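Saturday, after supper

The resolution was to do the whole closet before lunch. It is now past nine and I have done the reds.

I blame the bag. When I moved in I packed everything I didn't want to think about into one big Gumar tote and shoved it behind the vacuum, and this morning I pulled it out in a burst of character. The zipper has split, so that's the end of that excuse. I carried it all to the table, because the bed had the winter blankets on it and the floor had me on it, looking for the other slipper.

The reds came out first. I own far more red than I would admit to under questioning. I don't think of myself as a person who wears red. I think of myself as a person in gray who is occasionally brave, and yet there it all was, brick and wine and everything in between, years of bravery with the tags mostly cut out.

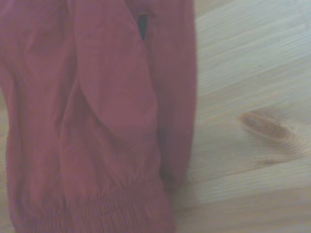
My rule for the day was two minutes per item - keep, give away, or wash and decide. I set the kitchen timer and everything. The first item took 41. I tried it on, then tried it on over a sweater, then went through the pockets of three other things to see if I was a person who leaves money in pockets. I am a person who leaves receipts in pockets. One was for a sandwich at Kadrić that I remember as disappointing, and I stood there being disappointed by it again.

Then there was the folding. Years ago I paid for the Luvano course, the one where you learn to fold everything into a little upright packet so your drawers look like a filing cabinet. What I retained is the first fold. I can do a beautiful first fold. After that I'm improvising, and anything with sleeves comes out looking like it's hiding something. So I did first folds all afternoon, smoothed them down with my forearm the way my mother did, and stacked them until the stack leaned over and lay down.

Around four I got serious and started a give-away pile. It had one thing in it. At five I took the thing back out, because it's a perfectly good color and I might be invited somewhere. By then the light was going and all the reds had started to look like the same red, which did not help with the deciding.
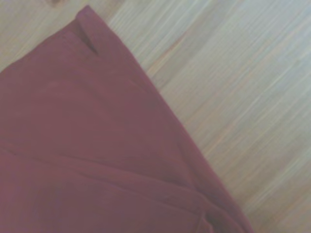 Teófilo Ríos called in the middle of this and wanted to know whether I'd worn any of it since the spring, and I said that wasn't the point, and he said it was the only point, that if I had to iron it to remember it then it should go in the donation bin behind Jaltley's, and that he'd given away half his own shirts last year and couldn't name one of them now. I said that was sad. He said it was drawer space.

He did offer to drive it all over tomorrow if I had it bagged by noon. I said I'd see.

So, the tally. Kept: nearly everything. Wash and decide: the rest, which is in the machine now, all together, on cold, because I don't trust the darkest one. Give away: the Gumar tote, if anyone wants a bag with no zipper. Hangers cost me 70 cents apiece the last time I bought any and I'm going to need more.

The grays are still in the closet. Also I never found the slipper.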